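Ranked Ballots and Voter Turnout in Zaltedano
Student project report, Dec 22, 2020

1. Question
Does a ranked ballot bring more people out to vote in town elections? We compared Zaltedano, which ranks candidates, with Trusetti, which does not.
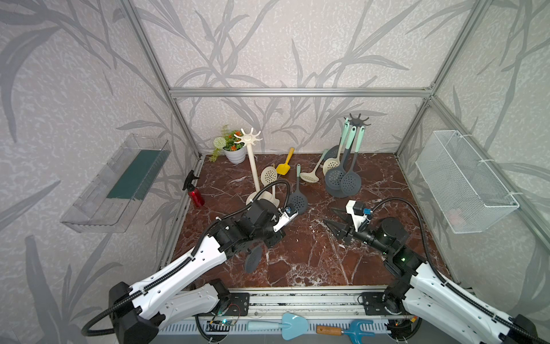

2. Method
We mailed 105 surveys in September and got 80 back. Each had 4 questions on voting habits.

3. Results
Ranked-ballot voters said they liked having a second choice — but they did not report voting more often.

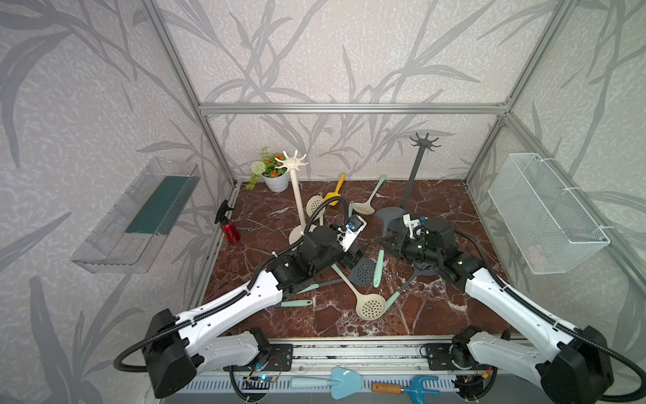

Age made a bigger difference than ballot type in both towns. Our sample is too small to separate age from income.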